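## Big beans, slow oven

I have been on a bean kick since the cold set in, and I can't keep quiet about it any longer. Last month's item was all soup, so this time I want to talk about the dish that has taken over my Wednesday nights: giant white beans baked in tomato until the top goes dark and sticky and the edges of the dish need a good scrape with a spoon. My favorite part is the scrape!

The first batch I made came from a bag of Stunstead butter beans that had been in the pantry for longer than I'd like to say. They took forever to soften, and a few never did. The second bag was fresher, from the bulk bins at Hedetti, and what a difference. Old beans will still feed you, but if yours have been around for a couple of winters, give them a longer simmer and plan on a late dinner.

So here is how I do it now. The night before, put 380 grams of dried butter beans (or giant limas, same idea) in your biggest bowl and cover them with cold water by a good three inches. They swell up like crazy. I salt the soaking water, about a tablespoon, and I'm convinced it makes the skins more tender. My mother never did, and hers were great too, so do what you like.

Next day, drain them, cover with fresh water in a big pot, add a bay leaf and half an onion, and bring it up to a gentle bubble. You want them almost done, creamy if you bite one but still holding their shape. Mine usually take 50 minutes. Start tasting at 35, and taste more than one, because they don't all cook at the same speed. Save two cups of the cooking water before you drain. I have poured it down the sink twice now and been mad at myself both times.

While the beans simmer, make the sauce. Warm a third of a cup of olive oil in a wide pan — yes, a third of a cup, the beans drink it up — and cook two chopped onions low and slow until they're soft and golden. Add four sliced garlic cloves, a grated carrot, a spoonful of tomato paste and a pinch of cinnamon. Let the paste darken a bit. Then in goes a can of crushed tomatoes, a teaspoon of honey, a splash of red wine vinegar and one cup of that bean water. Ten minutes at a simmer and it smells like somebody's grandmother moved in.

Stir the beans and sauce together in a wide baking dish. It should look too wet. If it looks right, it's too dry, so add more bean water. Bake it uncovered at 380 degrees for an hour or so, until the top beans are blistered and the sauce is bubbling thick around the sides. Let it sit for twenty minutes before you dig in. I know! But the sauce pulls together as it cools, and you'll taste the tomatoes a lot more.

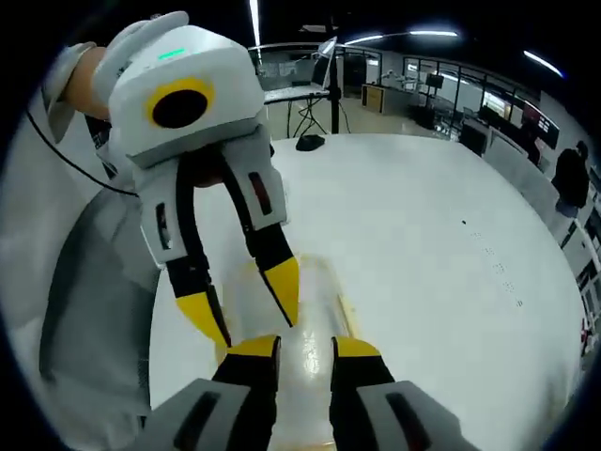
*Two fingers, yellow tips spread.*

On top, I go for crumbled feta and a lot of dill. Parsley is fine, and so is the fennel frond you were about to throw out. I've also done it with a handful of breadcrumbs fried in oil with lemon zest, and I may never go back to plain. Serve it with bread you can tear. The seeded loaf from Tveit is my pick right now — it's sturdy enough to push a bean around with and it toasts well the next morning.

Speaking of the next morning, leftovers are the best thing about this dish. I warm up a scoop in a small skillet, make a dent in the middle and crack an egg into it. Lid on, four minutes, plenty of black pepper. Cold from the fridge on toast is good too, standing up at the counter. It freezes fine, though the beans get a little softer, and I'd leave the cheese off until you reheat it.

A few of you wrote in after the soup item asking about canned beans. Go for it! Use three cans, drain and rinse them, skip the simmer and use vegetable broth where I use bean water. Cut the baking time to 40 minutes so they don't fall apart. You lose a little of that creamy middle, but dinner is on the table the same night you thought of it.

If you try it with a different bean, write back and tell me. I have a bag of speckled Lidorora runner beans on the shelf that I've been saving, and I'd love to know how they hold up in the oven before I soak the whole thing.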